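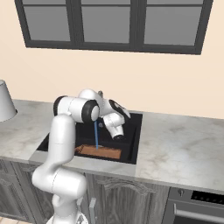
Fig. 1. Black sink, grey-and-white marble worktop.

Tap water, conductivity, second go
April 2018

Carried on with the Uscombe and Horgate samples. The first go is to be ignored, and whoever wrote "looks fine" next to it (my handwriting) is to be ignored as well.

Calibrated the Sotelo meter against the 1413 standard before starting. It read low, then high, then settled once I stopped holding the probe against the side of the beaker. Rinsed with deionised, blotted, repeated. Good enough. The sachet was in date, for once. Please don't pour used standard back into the bottle. I know it looks clean. So does everything else in that cupboard.

Method as before: run the cold tap until the temperature stops moving, fill a 1000 ml bottle to the brim, cap it under the surface if you have the patience. Label the bottle and leave the cap alone. Caps migrate. We have three caps marked Horgate and two Horgate bottles, and I would rather not think about that any further.

14 samples done. Uscombe is the harder water of the two, which anyone who has owned a kettle there could have told us for nothing. Horgate is softer but wanders, and readings on the same bottle shifted by up to 50 microsiemens between the first dip and the last. Suspect temperature. The meter claims to compensate. It also claims to switch itself off.

Tried the Fillness jug filter on one Uscombe bottle out of curiosity. Conductivity dropped, then crept back as I put more through. The cartridge may be tired. There's no record of when it was fitted, unless you count a sticker saying "July", year not given.

Hardness by titration still to do. The indicator has gone a sort of tea colour in the bottle and I don't trust the end point. Made up fresh, left it in the dark cupboard behind the buffer. If you move the buffer, put it back.

To do:
Repeat both Horgate bottles in the water bath, same probe.
New cartridge for the jug, with a proper date on it.
Blank on the deionised. Should have done this first.
More labels, the kind that stick.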